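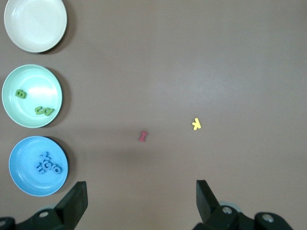 Home arm sorts letters fine until they're sideways. What am I missing?

Posted by plavthorpe_garage in Home Builds

I have a small two-finger arm bolted to a table in a shared workshop, with a wrist camera and a classifier I trained myself. The job is foam alphabet letters into bowls by color. My daughter has outgrown the letters, so the arm has inherited them, along with her attitude.

Color is fine. Green goes to the green bowl, blue to the blue one. The trouble is grip angle. I also run a letter reader, and the grip angle comes from whatever letter it thinks it sees. A capital I gets picked up nicely. Anything with a leg or a loop, if it's lying at an odd angle, gets pinched at some spot no sane person would choose, and then it squirts out across the table like a bar of soap. I trained on 347 photos, nearly all with the letters more or less upright - I know, I know.

Do I need 2,000 photos, or a different approach? I would like to be done by October. The other people in the workshop have started keeping score.

Yung-ching Lo

Drop the letter reader. You're sorting by color, so the arm has no need to know how to spell.

What I did on my own build:

Lock the camera's exposure and white balance first. Soft shadows next to the bowls will wander into your color mask otherwise.

Mask out the bowls. They don't move, or they shouldn't, and a mint bowl is close enough to a green letter to start an argument.

Scatter the letters at every angle you can manage and test on that. Greens lying close together are the ones to watch, as the mask will happily join two neighbors into one very ambitious letter.
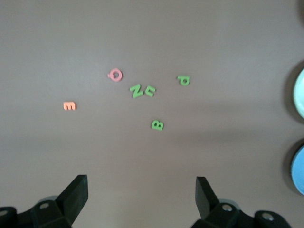

Fit a rotated rectangle to each blob and close the fingers across the short side. For a P on its side that means gripping over the bar and loop together. It won't win prizes but it holds.

If two blobs merge, skip them and take the loners first. Come back for the rest, or nudge them apart with a closed finger.

Mine took 14 evenings, and 4 of those went to finding a loose screw in the wrist. Check your screws.

Jirayu Chareonsuk

Agree on the rectangle. One catch: an O or a Q is nearly as wide as it is long, so the angle flips back and forth between camera reads and the wrist twitches like it's had too much coffee. Take one reading, freeze it, then go down. Also slow the last bit of the close. Foam springs back, and a fast grip is most of your soap problem.

If you do stick with training, rotate the photos you already have before you take any more.

noiphan_bits

have you tried magnets

plavthorpe_garage

They're foam, but thank you. Rectangle version is running tonight, letter reader is switched off, and the Q is already giving me trouble. Will try freezing the angle once I've found where I left the screwdriver.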